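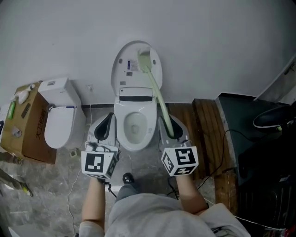
Toilet brush with a long curved handle, held up against the raised lid.

Nic Giolla Carburetor Sync Gauge Set: A Long Look at a Short List of Claims

I have owned a four-cylinder motorcycle with four carburetors for most of my adult life, so I have also owned a lot of gauges that promised to make those carburetors agree with each other. Mercury sticks, dial vacuum gauges, a homemade loop of hose and two-stroke oil. The Nic Giolla set is the latest, and the box says it will get you "perfect balance in minutes." I doubted that before I opened it.

You get four dial gauges in a folding steel bracket, four lengths of rubber hose, a bag of brass adapters and a small booklet. I paid 30 dollars more than I did for my last set, a Flolatwood that leaked from the second week.

The adapters are good. They are cut cleanly, the threads started by hand on both of my bikes, and the sealing washers are real copper. I'd buy the bag of adapters by itself if they sold it that way, but they don't.

The gauges are another story. Before you trust any set of four you should connect each dial, one after another, to the same cylinder and see if they give the same reading. The booklet doesn't mention this. On my set, three dials matched and the fourth sat high. There is a zero screw behind the face, and you get to it by prying off the bezel, a job the booklet also skips. After I adjusted it, the fourth dial matched at idle and drifted again at higher engine speed. So I marked it with tape and I correct for it in my head. For this money I shouldn't have to.

Then there is needle flutter. Every dial set has it, because a cylinder pulls in pulses, and every maker says theirs is damped. Nic Giolla uses a plastic thumb valve in each hose. Open it far enough to see the needle respond and it shakes like mad. Close it far enough to calm the shaking and it takes so long to move that you overshoot the screw. There's a usable spot in between, maybe an eighth of a turn wide, and vibration walks the valve out of it. I ended up using the old brass restrictors from the Flolatwood set, pushed into the new hoses. That worked right away.

Minutes? My first session on the bigger bike took most of an evening, and that was with the tank already off and an auxiliary fuel bottle hung from a rafter. Valves were in spec and the plugs were fresh. If yours aren't, no gauge on earth will help you, and I wish the sellers of these things would say so in large type. My friend Joana Morais borrowed the set in November for her 570 twin and finished a lot faster, but she had two carburetors and one screw to worry about.

The hoses are stiff when cold. One came with a flat spot where the bracket had pinched it in the box, so check yours. The bracket itself is fine. It hooks over a handlebar and stays there.

Does the bike run better? Yes. The idle is steadier and the buzz in the left grip has gone down. I also got that result with a cheaper set and with the oil-filled hose, which cost me 8 dollars and can't go out of calibration — it just takes patience and a careful hand on the throttle so the engine doesn't drink the oil.

If you find the Nic Giolla set used, with the dials checked, it's worth having for the adapters and the bracket. At full price I'd pass, and I'd want to see a restrictor that isn't a plastic thumb valve before I looked again. Mine is staying in the drawer with tape on the fourth dial until somebody makes me an offer.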